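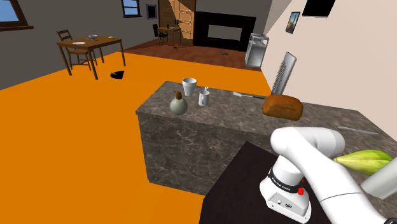 Ticket 118 — Kitchen scene, arm stops above the dark countertop
Opened by: Danish Kiani
Project: Plendach (simulation)
Status: open
Priority: 2

Monday, December 30, 2024
After the update of the Jillen controller, the arm does not finish the bread task. It begins to move to the loaf, then the wrist starts to shake and the run ends with "joint limit reached". The log shows the error after about 300 steps. The limit for one run is 1000 steps, so it is not a timeout.

What I tried already:
Restarted the simulator. Same error.
Changed the target from the bread to the box grater. Same error, a little later.
Loaded the old controller settings from February. The arm reaches the bread, but it pushes the spatula on the way.

Reply from Waqas Rizvi
Thank you for the logs. I think the new version reads the wrist limits in degrees and our file has them in radians — please check the joint file before you change anything else.

Reply from Danish Kiani
You are right, the wrist values are in radians. I corrected them and the shaking is gone. The spatula is still pushed, so I keep this ticket open until the path is checked also.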